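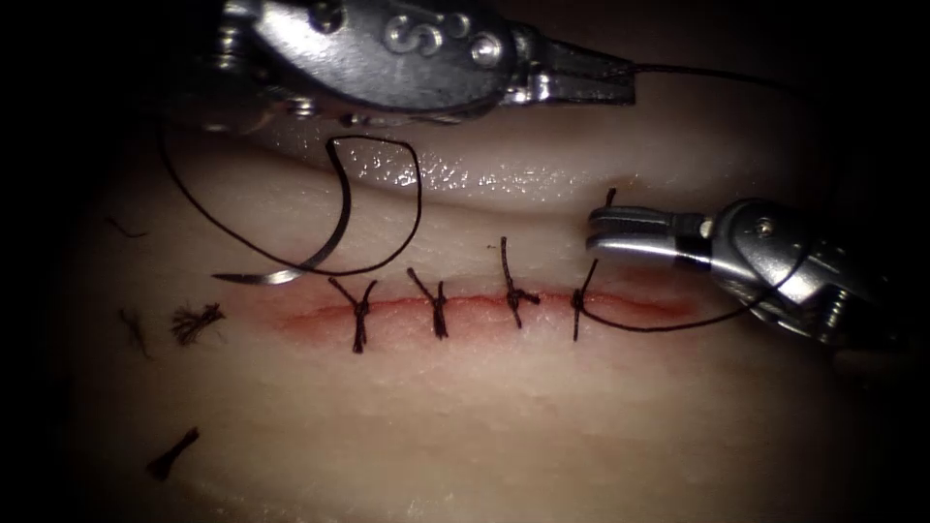
Simple interrupted on a practice pad. Notes on spacing, knots and tails, mostly for people who have already ruined one pad and are about to start a second.

Spacing first. The usual rule: the distance between stitches equals the distance from entry point to exit point. If the bite is 3 mm each side, the next stitch goes 6 mm along. Mark the pad with a fine pen until your eye does it for you.

Depth matches width. A bite that is wide and shallow rolls the edges inward. Go in at 90 degrees, follow the curve of the needle, come out at 90 degrees. Most of the bad closures I get sent are entry angle problems.

Tension. Bring the edges together and stop. If the pad puckers beside the knot, the stitch is too tight, and on real skin it would swell and get tighter. Cut it out and redo it.

Seat the knot to one side of the cut. On the line it presses into the closure and is harder to lift when the stitch comes out. Choose a side at the first stitch and keep it for the whole row. 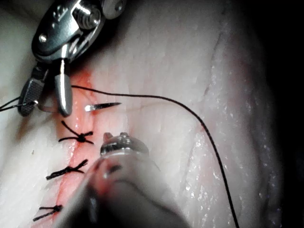 Tails. Dark thread on a pale pad makes these easy to judge. Too short and the knot can slip, too long and they tangle in the next throw. I trim after each knot. Leaving them all to the end saves a little time and costs you a snagged loop sooner or later.

Throws. First one double, so it holds while you lay the second. Then singles in alternating directions. Two in the same direction gives you a granny, and it will slide. Pull flat and low - lifting straight up loads the tissue.

Handling thread with jaws: grip near the free end, never the stretch that will end up in the knot. A crosshatched jaw face will fray monofilament if you clamp down on it repeatedly.

Nazareno Tedesco asked whether to start at one end or in the middle. For a short straight cut, either. For a long one, middle first, then halve what remains. It stops the edges from creeping out of register.

Pad care: blot it, lay it flat, keep it out of the sun. Turn it over before you throw it away. My current one is at 36 closures and the back is still usable.

Running subcuticular next, when I have a fresh pad.

Recent posts
Panasiuk needle holders after 7 months
Silk or nylon for practice
Mosden pads: thick or thin
Vertical mattress, slowly
Reading list from October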